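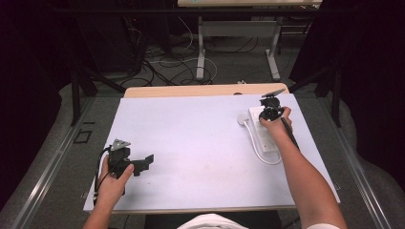 Members' Help Forum > Bookings and Points > Ticket 118
Status: Solved
Opened by: Ubaldo Ferraro
Resort: Platunis Lakeside

Points vanished after changing my July booking

Hello all, and hello to whoever looks after the tickets at Skisuvance. I'm putting this here as well as on the phone line because last time I had a problem the forum sorted it out faster (thank you, whoever you were!).

So, we've had our share at Platunis for a good few years now and we nearly always book the same week in July, one of the lake-facing studios. This year my sister wants to come along with her two boys, so I went on the website to swap the studio for a two-bedroom. The change page told me I needed more points, fine, I had some put by from last year. I pressed Confirm, the little wheel went round and round, and then I got a blank page with "Request could not be completed" in the corner.

Went back to my account and the studio was gone, the two-bedroom wasn't there, and the saved points weren't there either. I have no booking at all and a balance of nought. You can imagine the mood in this house.

What I've tried so far:
Logged out and in again. Same.
Different browser. Same, except the menu was in a funny place.
My wife's login (she's on the deeds too). She sees nought as well.
The phone app. It says "Welcome back Ubaldo" and then shows me an advert for a cruise.

I do have the email from when I booked the studio, so I can prove it existed.

Update, 9.40 am
Phoned member services. Five people ahead of me in the queue and I got to know the music very well. The chap I spoke to was lovely but he could only see what I can see, which is nothing. He has passed it to the bookings desk and told me not to make a new booking in the meantime, in case it "locks the year". I've no idea what that means but it frightened me enough to leave everything alone.

Update, 2.15 pm
A reply from the bookings desk! Pasting it here for anyone who gets the same thing:

"Dear Mr Ferraro, your points have not been lost. When a change uses saved points together with this year's points, the system moves both into a holding account until the new room is confirmed. Your change stopped partway, so the points are still in holding. Please go to My Membership, then Points History, and tick Show Held Points. Let us know the figure you see. Regards, Gatti, Bookings Desk"

Well, I looked, and there is a tick box, in grey writing on a slightly different grey. Ticked it and there they all were, every one of them, down to the last point! I wrote back straight away with the figure.

What I'd still like to know is whether the two-bedroom is being kept for us while this goes on. There were only 2 left when I looked this morning, and it's the school holidays.

Update, 4.30 pm
Rang again, shorter queue. The room is NOT kept while points are in holding. Worth knowing, that! It goes back in the pot for anybody. The lady checked while I was on the line and there was one left, in the Colgate building, which is the one over by the tennis courts. No lake view, but it has the bigger balcony, and the boys will be in the pool all day anyway. I said yes please before she'd finished the sentence.

She released the points by hand and made the booking herself. It took 11 minutes and I watched it come up on my screen while we talked. The leftover points went back into my saved balance too, with the same expiry date as before, which I did ask about as I'd read on here that some people lost a year.

She also put us on the waiting list for a lake-facing two-bedroom. If one comes up it swaps automatically, and you can say no up to the day you're told about.

Closing note from Bookings Desk
Change completed by phone. Held points released. Member on waiting list, lake view. The fault with the change page has been reported to the web team. Until it is mended, members combining saved and current points should ring us to change a booking. New bookings are not affected.

Last one from me
Marking this as solved. If you get the blank page, don't press Confirm again, have a look under Held Points and then get on the phone the same day. And if anybody has stayed in Colgate lately, is the lift working yet? My sister's bad knee would like to know.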